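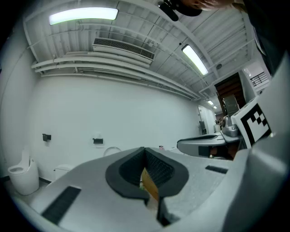 What is this newsletter, anyway?

It's a letter I send out twice a month about the talks between Asarau and Dokar over their shared border, written for people who don't have the patience (or the stomach) for official statements. I read the statements so you don't have to, and then I tell you what I think they mean. Sometimes I'm wrong, and then I tell you that too.

Who are you?

My name is Elvira Henao. I spent a long stretch of my working life as an interpreter at border meetings, mostly the dull kind, where two delegations argue over who gets to fix a culvert. I loved it. I quit when my hearing got worse in one ear, and I started writing letters to friends about what I saw in the news. The friends forwarded them, and now there are 2,321 of you, which still makes me a little nervous every time I hit send!

Why can't I just read the two foreign ministries for myself?

You can, please do! I link to both every time. But it helps to have read a lot of them. When Dokar says it "takes note" of a proposal, it's polite and cold. When it "takes careful note," somebody is at least reading the thing. Asarau hardly ever uses either phrase and prefers to talk about "the proper atmosphere," and I've been trying for years to pin down what that is. My best guess is that the atmosphere is proper when the other side has stopped flying things over the river.

Are the two countries at war?

They aren't, but they never signed a peace treaty either. What they have is the Grajales Accord, which stopped the fighting and set up a strip along the river where neither army is supposed to keep heavy weapons. Everybody meant it to be temporary. It has now outlived most of the people who signed it, and the strip has its own bus line.

What does the Accord say, in plain words?

It's short for a document that gets quoted so much. The armies stay 2 miles back from the river on each side. Each country may keep up to 200 lightly armed guards at the crossing. There's a telephone line between the two command posts, and somebody has to pick it up every morning at 9 and say something, even if it's only good morning. Then there's a long annex on fishing, and I'd say half of all the trouble comes out of that annex.

Why fishing?

The river moves. The annex draws the line down the middle of the main channel, and the main channel isn't where it was. So a man from the Asarau side drops his net where his father did, and on a Dokar map he's now trespassing. The January arrests started that way, with two boats and a very bad mood on both banks. They were all home again before the month was out, but the ministries were still trading paragraphs over it long after.

What is the Plosdale meeting that you keep mentioning?

Plosdale is the town where the delegations sit down when they're on speaking terms. It's on neutral ground, it has one decent hotel, and the conference room is above a bank. When I say "Plosdale" I usually mean the whole process: the working groups, the dinners, the statement at the end that says the talks were "frank." (Frank means there was shouting. "Constructive" means there was shouting and then lunch.)

Is it true the crossing will open to families?

I hope so, and I don't know. The last draft I've read would let 3,000 people a year cross to visit relatives, with a permit good for one trip. Both sides say they want it. They disagree on who hands out the permits, and whether someone who once served in the army can get one. That second question knocks out a lot of older men, and those are often the ones with a brother on the other side.

Kuo-hua Chang wrote me a long, careful message arguing that I've been too gloomy about this. He thinks the permit fight is for show and will be settled quietly. I printed his message in full a while back and I'd love for him to be right.

Whose side are you on?

I get this one a lot, usually from people who've already made up their minds. I have family in Dokar and I learned my trade in Asarau, so I get called a traitor in two languages. I think Dokar was wrong to walk out of the last round. I think Asarau's drills near the strip were a dumb idea, announced at a dumb time. You'll find both opinions in the archive, along with angry replies to each.

Do you have sources inside the talks?

A few people talk to me, and I won't say who or which delegation. If I only have something from one person, I say it's from one person. If I'm guessing, I write "I'm guessing."

Does anyone check your work?

Ga-eun Ko edits every letter before it goes out and cuts most of my jokes. Wilson Chambi reads the legal bits, meaning anything where I claim the Accord allows or forbids something. Mistakes that get past all of us are mine. Corrections go at the top of the next letter, never at the bottom.

Can I reprint one of your letters?

Sure, if it's for a class, a church bulletin, a community paper, that kind of thing. Keep my name on it and don't trim the paragraph where I admit I'm unsure. For anything you're charging money for, write to me first.

Do you answer mail?

I do, slowly! Hortensia Nina helps me sort the inbox, so if you get a short friendly note signed H.N., that's her. We can't help with visas, permits or finding lost relatives, and I'm sorry about that last one, we get a lot of them. The crossing office in Plosdale keeps a tracing list and they'll take a letter by regular mail.

How do I unsubscribe?

There's a link at the bottom of every letter. No hard feelings. If the link doesn't work, reply with the word "stop" and Hortensia will take you off the list by hand.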